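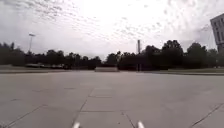
Last day of the year, so my feed is full of people choosing their "word". Mine last year was Open. I paid Vanddale for a workbook to help me choose it. A short thread on how that went.

1/ The workbook asks you to sit with a list of words until one "lights up". None did. I picked Open because it was short and I wanted my tea.

2/ After that you write down what the word means to you, every morning, one line. By the second week my line was "see yesterday".

3/ I don't doubt some people get a lot from this. I do doubt the claim on the back cover, that 3000 readers "changed their lives with a single word". Changed how? Who asked them, and when? If they were asked on day two, I'd have said yes as well.

4/ In October I joined the Henura online retreat, mostly to see whether doing it in company made a difference. Six evenings. Lots of silence, which I liked. Lots of being told what the silence was for, which I liked less.

5/ One exercise was to hold a question without answering it. Fine. Then we were sorted into groups of 4 to share our answers.

6/ I also had the Briem app on my phone all year. It gives you a chime and asks "Where are you right now?" I was usually in the kitchen. Once I was on the phone to my bank and it went off twice.

7/ The app says I've had 1236 mindful minutes. It counts the minutes it's running. I've fallen asleep with it on and been congratulated in the morning.

8/ What did help, a bit: leaving the phone in a drawer while I ate. Walking to the shop the long way. Ringing my sister back the same day instead of meaning to. I got none of that from the workbook, although in fairness it was on page one of an old library book I never finished.

9/ Someone will say that noticing all this was the lesson. I've had that said to me already, by a person selling a course. It's a handy sort of lesson — whatever happens, it worked.

10/ Savis have just emailed to offer me next year's word, chosen for me from a quiz. I did the quiz. I got Trust. They'd like my card details.

11/ So no word for me this time. I've cancelled the app and kept the drawer. If you've picked one and you're still using it by Easter, tell me, I'd like to hear how.

31 December 2021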